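Urthorpe Textile Certificate, Unit 4: Repeats and Ground
Handout 3

Read this before the studio session and bring it with you. The assessment sheet is separate.

A repeat is the smallest piece of a design that can be laid down again and again to fill the cloth. In screen printing its height is fixed by the screen. In rotary printing it is fixed by the roller's circumference, so a 60 cm motif on a 53 cm roller has to be redrawn or scaled down.

Types you need to know
Block (or straight): each unit sits directly beside and below the last.
Half-drop: every second column moves down by half the unit height. Hides joins well.
Brick: the same idea sideways, by row.
Tossed: motifs turned in several directions. Wastes less cloth at cutting – handy for small garments.

Ground is the colour behind the motifs. A pale ground is forgiving of slight misregistration. A dark one shows every gap, and printers will usually ask for a trap (a thin overlap between neighbouring colours).

Fruit and foliage designs normally use overlap to carry the eye across the join. Leaves and twigs do most of that work.

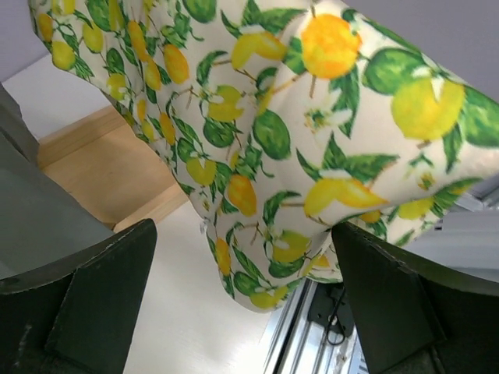

Kwaku Frimpong wrote in the margin of last year's handout that overlap gets too much credit, and that a poor repeat shows up as stripes however many leaves you put over it. Pin your sample up and step back across the room. If you see lines, move the largest motif first.

For next session: draw one motif as a block and as a half-drop, same colours in both. Label the unit size in centimetres.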